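Sorting the small table, 23 Jan 2020

My sister-in-law gave me the advice to begin always with the smallest surface in the room. So I left the shelves for another month and I took the wooden table by the wall, where everything is landing when we come home. In August I did the same table and I was very proud, and then slowly it became full again.

I have a rule from a book which I read in the library. First you take away what does not live on the table. After this you look at what stays and you ask if it has a place. It is a slow method, but for me it works better than a big cleaning, when I get tired in the middle and push all things in one drawer.

The black cloth with the colored letters I wanted to keep where it is. Yee-man Lo, my neighbor from the second floor, thinks it collects too much dust and she is right, it does. I will go over it with the sticky roller. The letters make me happy in the morning when I drink my tea, so the cloth stays.

The blue bag was more difficult. I use it for the pool and for short trips, and in between it has no home. Last year I bought a hook for it from Tomanetti, but the hook is still in its paper because I am afraid to make a hole in the wall of a rented apartment.

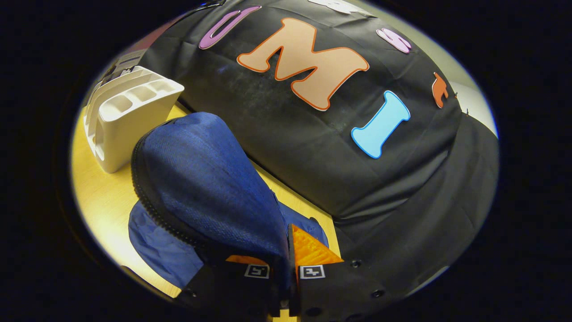
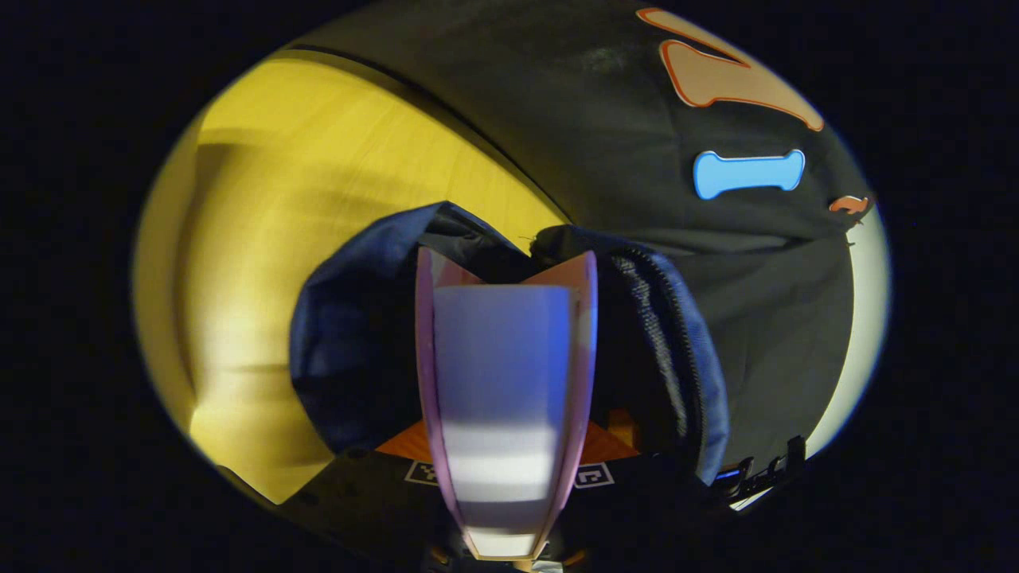
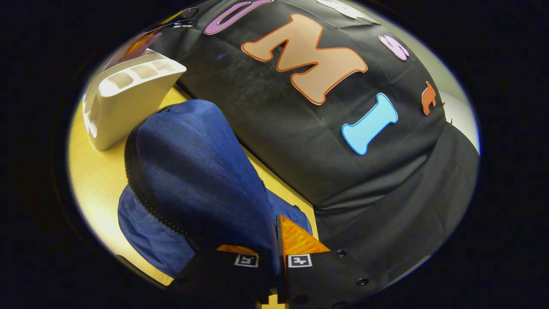
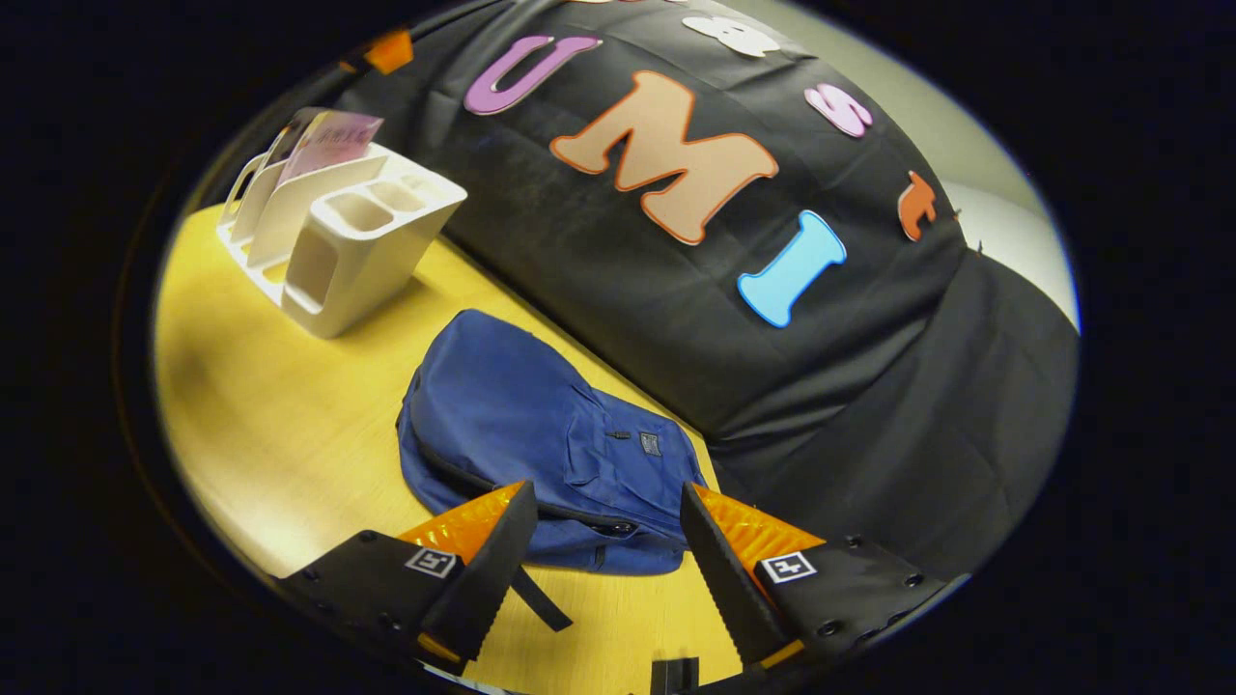 The blue bag and the black cloth, still together.

For the white organizer I made a decision also. It will hold only paper and pens, and one compartment is for letters that need an answer. Before, I was putting there batteries, hair clips, coins, and then I could never find a stamp. The batteries went to a tin in the kitchen.

I looked in the Drelia catalog for a box where the bag could sleep under the table. There is a nice one, but it is too deep and I would hit it with my feet. My husband says we should first try the box from the winter shoes, which costs nothing. We will try it for 2 weeks.

If you have a soft bag that does not stand by itself, please write me how you store it. Do you fold it, or do you fill it with something? I tried to put a towel inside and it became like a pillow, and then the zipper was hard to close.

Next I want to do the shelf with the cables.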